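Cirer Home Air Monitor: Set-Up Guide
Section 4. Placing the monitor and joining the Stavstead map

Complete Section 3 (charging and first start) before you begin. You will need the Urex app, your home Wi-Fi password and the card with the serial number from the box.

4.1 Choosing a spot indoors

1. Pick a room where people spend several hours a day.
2. Set the monitor on a shelf or table at sitting height, with the intake slots facing the room.
3. Keep it 3 feet or more from stoves, humidifiers and open windows.
4. Press the side button once. The light blinks blue while the fan starts.
5. Wait 15 minutes before you read the first value.
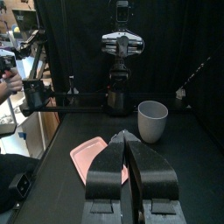 Particle readings depend on air moving freely through the intake. Do not lay cloth or paper over the slots, and do not push the monitor flat against a wall. If it has to share a tabletop with other things, low items such as a flat tray with a raised rim can stay close by, but move an upright cup away from the intake side, as steam from a hot drink is counted as particles. Wipe the slots with a dry cloth once a month.

Caution: Never spray cleaner, perfume or canned air at the intake. The sensor can be damaged and the warranty does not cover it.

4.2 Joining the map

1. Open the Urex app and tap Devices, then Add.
2. Type the serial number. Capital letters matter.
3. Enter your ZIP code. The app lists the nearest city along with any neighboring ones. Choose the one you live in.
4. Set Sharing to Public or Private. Only outdoor monitors appear on the Stavstead map, so indoor units should stay on Private.
5. Tap Save. The light turns solid green.

Note: The monitor stores 3000 readings when Wi-Fi is down and uploads them when the connection returns. After that the oldest readings are overwritten.

Note: If the app shows code 2353, the clock is not set. Turn the monitor off, wait until the light goes out and start again from step 1.

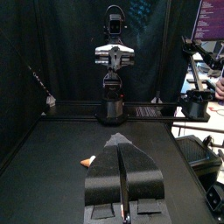

Why does my reading differ from the city's number?

The city's number is an average over a day, while the monitor reports the air in one place at one moment. Cooking can push an indoor value past 300 for a short time. Compare daily averages under History.

4.3 Calibration

Run the Asfaw zero check every March. Fit the filter cap, choose Zero Check in the app and leave the cap on until the light turns green.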